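Wotutberg is a playset in the Katorgate theme, designed by Eduard Malý. It was released in June and contains 228 pieces, of which 82 are used for the mountain itself. The set includes two minifigures, Hastero and a guard without a name.

Description

The mountain opens on a hinge at the back. Inside there is a small prison cell, a ladder and a treasure room – the last one can be taken out and placed beside the gate. Hastero has a dark red torso with printed straps and a double-sided head, one side smiling and the other angry. His helmet is the same piece as in the earlier Katorgate sets, but in grey. The guard carries a lantern and a short spear.

The instruction booklet has 80 pages. A sheet with 20 stickers is also included.

Gallery

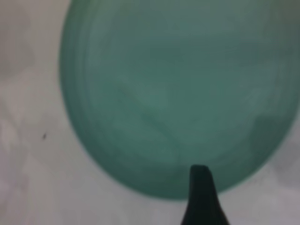 Notes

The guard is called Šťastný in the Czech comic, but this name does not appear on the box.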